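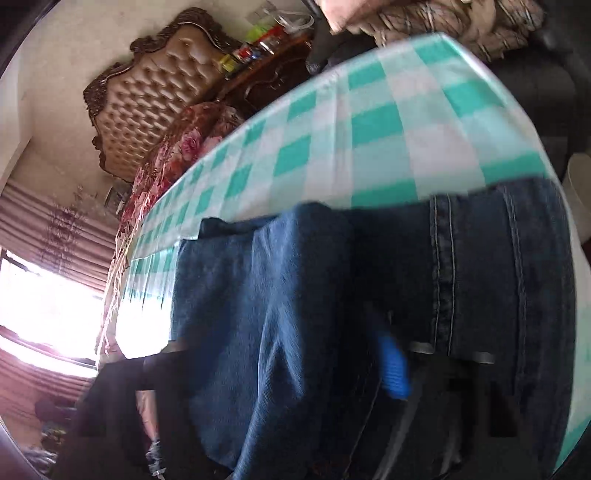
Jeans on a checked cloth, with one of the hand-held grippers pressed down into the denim.

The Best Demo I Saw This Year Was Laundry

I have been to a lot of robot open days. I have watched machines pour coffee, wave at children and stack the same crates over and over behind glass. I enjoyed nearly all of them, and I couldn't tell you much about any of them a week later. The one I keep bringing up at dinner is the visit I made in July, when I stood in a bedroom and watched people fold pants.

The visit was set up by Hsiao, a small outfit that gathers handling examples for household robots. Its people work in ordinary furnished rooms, with hand-held grippers doing the jobs that fingers would do. I-hsuan Choi showed our group in and asked us to keep our bags off the sofa, and then the folding got going before I'd found a place to stand.

What got me was how hard it is! Denim is stiff at the seams and floppy everywhere else. Pinch one layer and the one below comes along too, or stays behind and bunches. You do this at home without a thought, half listening to the radio, and then you see it done with two jaws and ribbed blue pads and every little decision is out in the open. Where do you take hold? When do you let go? I found myself leaning in like it was a close ball game.

Lok-yiu Choi let me try a pair. My first leg folded fine (beginner's luck) and my second ended up inside out, which I still can't explain. She told me the project, called Clurkinar, had logged 1,549 folds by that point and that the clumsy ones were kept along with the good ones. I love that. Somewhere in there is mine.
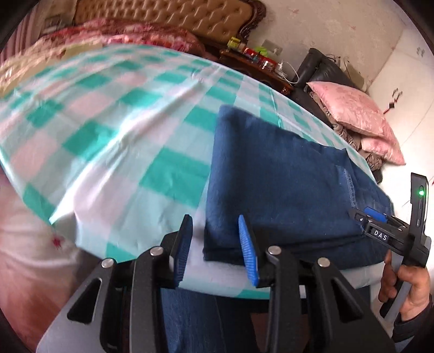

Why the bedroom matters

A friend of mine, Radymyr Hordiienko, thinks visits like this are a waste of an afternoon. He wants to see the finished robot, and he says watching people hold the tools is like touring a restaurant to look at the shopping list. I see his point, and I'd still go back tomorrow. A finished robot on a stage shows you one good run. At Hsiao I saw the problem itself, with wrinkled sheets, thick seams and light coming off the cloth at odd angles, and I understood for the first time why a machine that can weld a car door might be beaten by a pair of jeans.

I also think it's good for the public to see this part. We hear plenty about what home robots will do for us and very little about the patient handwork that goes in first - hours of it, done by people who get really good at something most of us rush through. More companies should open that door, even if it's only for 3 visitors at a time.

I fold my own jeans more slowly now. They look better, too.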